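Chores Working Group: notes of our meeting, Aug 23, 2019
Taken by me, Benedek Fodor, so blame me for the spelling
Present: Vidar Ekström (chair), me, two from Wenik, one from Khalaf. Apologies from Sekik.

1. Last time's notes
Agreed, apart from one line where I had put Stedomville down as the supplier. They are the customer. Fixed now.

2. Where the simulated house has got to
We spent most of the meeting on this one, with the stills up on the wall screen.
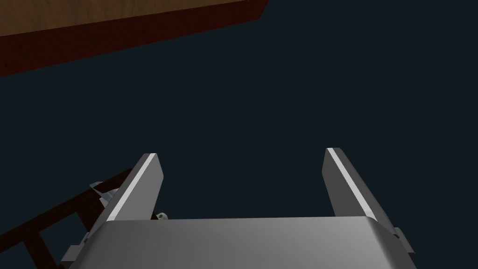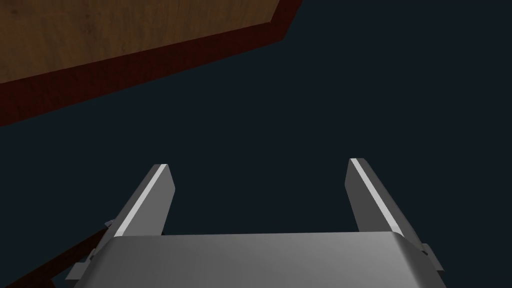
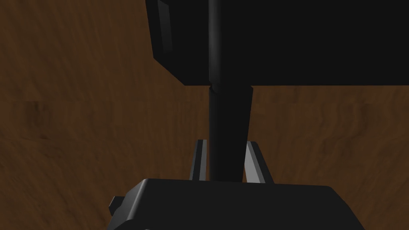
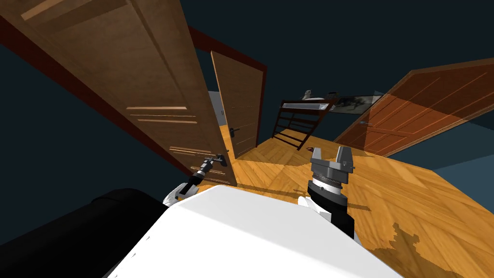 Stills from the simulated house, item 2. The last one has the left gripper at the door handle.

Vidar wanted to start with the door, so we did. He's keen on doors because everything else in a house is behind one, and he thinks a machine that can't manage a lever handle has no business being sold to anyone for tidying up. The Wenik pair said fair enough, but touching a handle and getting through the doorway are a long way apart, and they'd like those scored separately. I was with them on that. We went back and forth for ages and settled on three scores: reach the handle, open the door, get through without hitting anything.

Then we got on to the two with the empty gripper and the table off in the top left corner. Khalaf asked what you can learn from a hand with nothing in it. I said quite a lot if you care about where the hand is compared with the table, and Vidar said he'd want to see the arm's path as well before he cared about anything. Path plots to go in the next pack.

The one over the brown wood, with the long black rod down the middle, got a proper grumble. From that view I couldn't say whether the fingers have hold of the rod or it's just sitting between them, and neither could anyone else. We'd like a side view next time, please!

3. Can they do chores yet?
Khalaf read out their home trial from March. The machine had 90 goes at putting cups away and a person had to step in on 17 of them, mostly at the cupboard. Wenik thought that was rather good. I thought it sounded like having a teenager in the kitchen — helpful, but you don't leave the room. Vidar asked for "not yet, not on its own" to be written down as the view of the meeting, so there it is.

On the shop floor things are a bit better. Stedomville want shelf facing-up done overnight and don't mind it being slow. They do mind things on the floor in the morning. We agreed to quote them for a 30 day trial with one member of staff on shift throughout.

4. Actions
Vidar: write up the three door scores and send them round.
Me: path plots and the side view of the rod.
Wenik: price for the Stedomville trial.
Khalaf: share the list of step-ins from March.

5. Any other business
Sekik have asked if they can bring their laundry folding results. Yes, but they get 2 slides, as last time ran over badly.

Next meeting in the upstairs room, same time. Vidar is bringing the adaptor.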